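Hondora 데모 패키지 설치 및 운영 안내서
4장. 공개 행사에서 식탁 시연 준비하기

이 장은 연구실 공개일이나 단체 방문 때 Hondora의 식탁 장면을 관람객에게 보여 주려는 담당자를 위한 것이다. 설치는 2장, 계정과 권한은 3장에서 다루었으므로 되풀이하지 않는다.

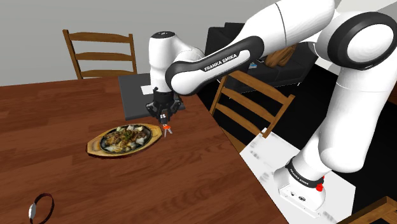
먼저 기대치부터 정리하고 넘어가자. 시뮬레이션 시연은 성공하도록 만들기가 아주 쉽다. 물체 위치를 고정하고, 잘되는 시드를 고르고, 실패한 회차를 재생 목록에서 빼면 어떤 제어기든 훌륭해 보인다. 제품 소개 영상 상당수가 그렇게 만들어진다고 보아도 크게 틀리지 않을 것이다. 이 안내서는 그런 구성을 권하지 않는다. 할 수 있다는 것은 적어 두지만, 그렇게 했을 때는 관람객에게 밝혀야 한다.

개정일: 2019년 10월 15일

4.1 준비물

시연용 컴퓨터 한 대 (2장의 최소 사양이 아닌 권장 사양)
Koller 표시 장치 또는 이에 준하는 대형 모니터
Veven 조작기와 연결선
유선 네트워크 (처음 라이선스를 확인할 때만 필요)
인쇄한 기록지와 필기구
안내판

참고: 최소 사양으로도 장면이 열리기는 한다. 다만 사람이 몰리고 누군가 시점을 계속 돌리기 시작하면 화면이 끊긴다. 판매 자료에는 최소 사양에서도 "부드럽게" 작동한다고 되어 있으나, 우리가 Disdale 행사장에서 돌려 본 결과로는 그 말을 그대로 옮길 수 없다.

참고: 실물 로봇은 필요 없다. 관람 신청서나 초대장에 "로봇 시연"이라고만 적으면 실물을 기대하고 오는 사람이 반드시 있다. "시뮬레이션 시연"이라고 적는다.

4.2 장면 불러오기

1. Hondora를 실행하고 시작 화면에서 [데모]를 선택한다.

2. 목록에서 [식탁]을 고른다. 비슷한 이름의 [식탁 - 홍보용]이 함께 나온다. 홍보용 장면은 물체 배치와 시드가 고정되어 있으며 실패 기록이 남지 않는다. 이 장의 절차에는 쓰지 않는다.

3. 불러오기가 끝날 때까지 기다린다. 처음 여는 경우 표면 무늬 파일 3734개를 변환하는데, 진행 막대가 거의 끝까지 찬 상태에서 한참 멈춰 있다. 고장이 아니므로 강제로 종료하지 않는다.

4. 왼쪽 아래 상태 표시줄에 [준비됨]이 나타나는지 확인한다.

5. [장면] 메뉴에서 [초기 상태 저장]을 누르고 이름을 붙인다. 행사 당일에는 이 상태로 되돌리는 일이 가장 잦다.

6. 오류 번호 211이 뜨면 무늬 변환이 중간에 끊긴 것이다. 임시 폴더를 비우고 1단계부터 다시 한다. 같은 번호가 세 번 되풀이되면 저장 공간을 확인한다. 온라인 도움말에는 그래픽 드라이버를 다시 설치하라고 되어 있지만, 우리 쪽에서는 그 방법으로 해결된 적이 없다.

주의: 첫 변환을 행사 당일 아침에 하지 않는다. 전날까지 마치고, 컴퓨터를 껐다가 다시 켠 상태에서 장면이 열리는 것까지 본다.

4.3 과제 설정

식탁 장면의 기본 과제는 열쇠 옮기기다. 로봇 팔이 열쇠를 집어 지정한 자리에 내려놓는다. 식탁에는 음식이 담긴 접시처럼 과제와 무관한 물체도 함께 놓인다. 사양서에서는 이를 "방해물"이라고 부르는데, 제어기가 이 물체들을 정말로 고려하는지는 설정에 따라 다르다. 아래 순서대로 확인한다.

1. [과제] 창에서 [열쇠 옮기기]를 선택한다.

2. [목표 위치]를 지정한다. 기본값은 식탁 위 깔개다. 식탁 가장자리에 가까운 곳을 목표로 잡으면 내려놓은 뒤에 물체가 떨어지는 일이 잦다. 관람객이 원한다면 그렇게 해 보여도 좋다.

3. [충돌 검사]를 [전체]로 바꾼다. 기본값은 [팔만]이다. 기본값에서는 팔과 식탁의 충돌만 계산하고, 집어 든 물체가 다른 물체를 뚫고 지나가도 성공으로 기록한다. 이 항목이 왜 기본으로 꺼져 있는지는 제조사에 문의해 두었으나 납득할 만한 답을 받지 못했다.

4. [접촉 모델]은 [정밀]로 둔다. [빠름]에서는 열쇠가 손가락 끝에 붙은 것처럼 움직인다. 보기에는 매끈하지만 집기 성능에 관해서는 아무것도 알려 주지 않는다.

5. [시작 배치]를 [무작위]로 한다.

6. [시드]를 빈칸으로 둔다. 재현이 필요하면 행사 전에 숫자를 정해 기록지 첫 줄에 적고, 그날은 바꾸지 않는다.

7. [적용]을 누른다. 창을 그냥 닫으면 바꾼 값이 저장되지 않는데도 경고가 나오지 않는다.

참고: 3단계와 4단계를 모두 바꾸면 성공률이 눈에 띄게 내려간다. 설정을 잘못한 것이 아니다. 원래 그 정도였다고 보는 편이 맞다.

참고: 물체의 질량과 마찰 값은 [물체 속성]에서 볼 수 있다. 열쇠고리의 값은 어디서 측정했는지 출처가 적혀 있지 않다. 음식도 접시와 한 덩어리인 굳은 물체로 처리된다. 팔이 음식을 건드렸을 때 어떻게 되느냐는 질문에는 그 부분은 계산하지 않는다고 답한다.

4.4 Koller 표시 장치 연결

1. 컴퓨터와 표시 장치를 모두 끈 상태에서 연결한다.

2. 표시 장치를 먼저 켜고, 컴퓨터를 나중에 켠다.

3. Hondora의 [보기] 메뉴에서 [관람 화면]을 선택한다. 조작용 창과 관람용 창이 나뉜다.

4. 관람용 창에서 [상태 정보 표시]를 켠다. 회차 번호, 재생 속도, 성공과 실패 누계가 화면 구석에 나온다. 화면이 지저분해진다는 의견이 있지만 끄지 않는다.

5. [재생 속도]를 실제 속도로 맞춘다. 기본값은 빠르게 재생이다. 속도를 올린 화면을 표시 없이 보여 주면 관람객은 팔이 실제로 그렇게 빨리 움직인다고 생각한다.

6. 관람객이 설 자리로 가서 글자가 읽히는지 직접 확인한다.

주의: [그림자 품질]을 최고로 올리면 사진에 가까운 화면이 나온다. 그럴수록 녹화한 실물 영상으로 오해하는 사람이 늘어난다. 안내판의 "컴퓨터로 만든 화면입니다" 문구를 화면보다 먼저 눈에 들어오는 곳에 세운다.

4.5 Veven 조작기 연결과 관람객 체험

관람객이 팔을 직접 움직여 보는 순서다. 인기는 가장 많고, 얻는 정보는 가장 적다. 시간이 부족하면 이 절을 건너뛴다.

1. 조작기를 컴퓨터 뒷면 단자에 꽂는다. 앞면 단자에서는 연결이 자주 끊긴다.

2. [장치] 창에서 조작기 이름이 나타나는지 확인하고 [보정]을 누른다.

3. 화면 지시에 따라 손잡이를 끝까지 기울였다가 놓는다. 손을 뗐는데도 팔이 천천히 움직이면 보정을 다시 한다.

4. [조작 보조]를 확인한다. 켜져 있으면 손잡이를 대강 움직여도 그리퍼가 가장 가까운 물체로 끌려간다. 켜고 체험하게 했다면 그 사실을 알린다. 꺼 두면 대부분 첫 시도에서 열쇠를 집지 못한다.

5. [체험 시작]을 누르고 조작기를 건넨다.

6. 한 사람이 끝나면 [초기 상태로]를 누른다. 앞사람이 밀어 놓은 물체를 그대로 두고 다음 사람에게 넘기지 않는다.

참고: 조작 보조를 켠 상태의 결과는 기록지에 따로 적는다. 자동 제어 결과와 합치면 무슨 수치인지 알 수 없게 된다. 지난 6월 행사의 기록이 이렇게 섞이는 바람에 보고서에 쓰지 못했다.

주의: 조작기 연결선이 관람 동선을 가로지르지 않게 한다.

4.6 행사 진행 순서

1. 관람객이 자리를 잡으면 무엇을 보게 되는지 짧게 말한다. 권장 문안은 다음과 같다.
"지금부터 보실 것은 시뮬레이션입니다. 팔이 열쇠를 집어 옮기는 과제이고, 시작 배치는 매번 바뀝니다. 실패할 수 있습니다."

2. 자동 제어를 시작한다. 중간에 멈추거나 말로 거들지 않는다.

3. 회차가 끝나면 성공이든 실패든 그대로 기록지에 적는다.

4. 실패했을 때는 [다시 보기]로 해당 부분을 느리게 재생한다. 관람객 질문이 가장 많이 나오는 때이기도 하다. 원인을 모르면 모른다고 한다. "평소에는 잘되는데"라는 말은 하지 않는다.

5. 물체를 옮겨 보고 싶은 사람이 있으면 [배치 편집]을 열어 준다. 접시를 열쇠 쪽으로 밀어 달라는 요청이 흔하다. 거절할 이유가 없다.

6. 마지막에 누계 화면을 보여 준다.

4.7 수치를 인용할 때

제조사 소개 자료에는 이 과제를 1000회 반복한 결과가 실려 있다. 안내판에 옮겨 적어 달라는 요청을 종종 받는데, 우리는 옮기지 않기로 했다. 자료에는 충돌 검사와 접촉 모델을 어떻게 두었는지 나와 있지 않고, 시작 배치를 바꾸었는지도 확인할 수 없다. 같은 배치에서 되풀이한 결과라면 반복 횟수가 많다는 것에는 별 의미가 없다.

굳이 수치를 보여야 한다면 당일 기록지의 값을 쓰되 다음 항목을 함께 적는다.

충돌 검사 설정
접촉 모델 설정
시작 배치 방식
시드를 지정했는지 여부
중단하거나 뺀 회차가 있는지 여부, 있다면 그 까닭

항목 하나라도 비어 있으면 수치를 내걸지 않는다.

실물에서도 똑같이 되느냐는 질문은 거의 매번 나온다. 이 패키지만으로는 답할 수 없다. 카메라 오차, 조명, 손가락 마모, 열쇠의 실제 모양 같은 것이 장면에는 들어 있지 않다. "실물 적용 준비 완료"라는 문구가 시작 화면에 나오는데, 무엇을 근거로 한 표현인지 설명서 어디에도 없다. [설정]의 [시작 화면 문구]에서 끌 수 있다.

4.8 자주 생기는 문제

증상: 팔이 열쇠 바로 위에서 멈춘 채 움직이지 않는다.
조치: [과제] 창에서 목표 위치가 다른 물체 안쪽으로 잡혀 있지 않은지 본다. 이 경우 프로그램은 오류를 내지 않고 계속 경로를 찾는다. 목표를 옮기고 새 회차를 시작한다.

증상: 열쇠가 떨리다가 갑자기 튀어 나간다.
조치: 접촉 계산이 불안정해진 것이다. [계산 간격]을 한 단계 줄인다. 화면이 느려질 수 있다. 튀어 나간 회차는 실패로 적는다. 프로그램 탓이라는 이유로 빼기 시작하면 뺄 회차가 계속 늘어난다.

증상: 떨어뜨렸는데 성공으로 기록된다.
조치: 판정은 마지막 순간의 위치만 본다. 목표 위에 우연히 떨어져도 성공이다. [판정] 항목에서 [놓기 속도 포함]을 켠다. 이미 기록된 회차에는 소급되지 않는다.

증상: 관람용 창만 검게 나온다.
조치: 표시 장치를 껐다가 켠다. 그래도 같으면 [관람 화면]을 닫았다가 다시 연다.

증상: 조작기가 목록에 없다.
조치: Hondora를 종료하고 조작기를 꽂은 다음 다시 실행한다. 실행 중 자동 인식을 지원한다고 되어 있으나 믿고 진행하지 않는다.

4.9 마친 뒤

1. [기록] 메뉴에서 [내보내기]를 선택하고 [전체 회차]를 고른다. 기본값인 [성공 회차만]을 그대로 두면 실패 기록은 파일에 들어가지 않으며, 프로그램을 닫는 순간 지워진다.

2. 내보낸 파일을 열어 회차 수가 기록지와 맞는지 대조한다. 맞지 않으면 둘 다 보관하고 차이를 적어 둔다.

3. 관람객이 배치를 바꾼 회차에 표시한다.

4. 저장해 둔 초기 상태를 불러온 다음 Hondora를 종료한다.

5. 조작기를 분리하고 Koller 표시 장치의 전원을 끈다.

6. 안내판과 기록지를 함께 보관한다. 다음 행사 담당자가 설정을 물어볼 때는 기록지 사본을 건넨다.

장면에 물체를 새로 추가하는 방법은 5장을 본다.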